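Hello Delyth, and here's how the play kitchen corner at Ritirthorpe has been getting on since your grant came through. We've spent 134 of the 1000 so far, nearly all of it on pretend food, and I'm delighted with it! The carrot is my favourite (fat and red, with a big wavy green leaf on top).
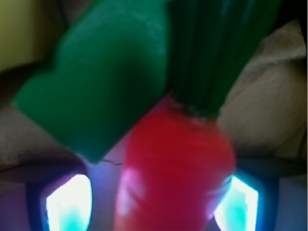
Spending and storage

Hiba wanted proper baskets but I've held off, as a big brown paper bag with its top rolled down does very nicely as a bowl, with black tape to hold the edges. It's crumpled, but the children like the rustle. 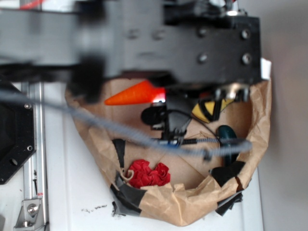
We do get through bags, mind, so I'd like to put a little aside for something sturdier before December. Pirjo has asked Pistside for a price on 8 small crates and I'll send it on when it comes. The shop till is still to buy.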